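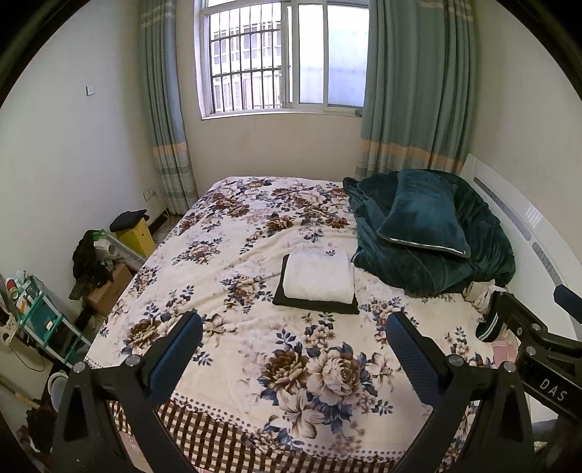

Re: [linens] Folding whites on the bed vs. on a table
Last updated: July
3 replies | 2 shares

> We turn over the Trirkgate flats with no table in the bedrooms, so
> everything gets folded on the bed. Towels come out square enough.
> Large whites do not. The corners drift and the final stack is wider
> at one end. Is there a fold order that works on a soft surface, or
> should I buy a board? The towels are 600 gsm, if it matters.

The weight matters for towels only. A 600 gsm towel holds a crease under its own load, and a plain sheet won't, so the two need different handling.

For large flat pieces on a mattress:

1. Pull the bedspread tight first. A wrinkle underneath transfers to the bottom layer and shifts the fold line.
2. Lay the piece with its long edge parallel to the side of the bed. If the bedspread has a printed border, line up on that. Ours has a brown-and-white checkered band along one edge, and it serves as a straightedge.
3. Fold the long way first, then smooth from the fold toward the open edge. Going the other way pushes slack into the fold.
4. Make the short folds last. Stop at a width of 30 cm if the shelves are the Duketti wire type.

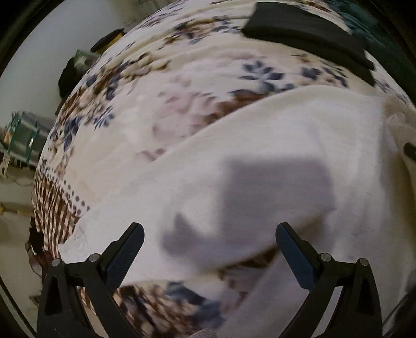 White cloth on the floral bedspread, upper edge on the diagonal.

An edge lying at that angle has to be squared up before step 3. Correcting it after the first fold means opening the piece again.

On stacking: dark pieces go under, white on top. I keep a folded black cloth beneath the white towel so the stack can be lifted by the bottom layer. Pillows and plush blankets go to the head of the bed, clear of the working area.

On the board: I tried the Vermeulen one at the Clullport house. It is flat and it is rigid, but it slides on a quilted cover and has to be stored somewhere. For fewer than 2 changeovers a day I would skip it.

The shelf measurements are in message 207 in the archive. They are still correct except for the bottom shelf, which has been lowered.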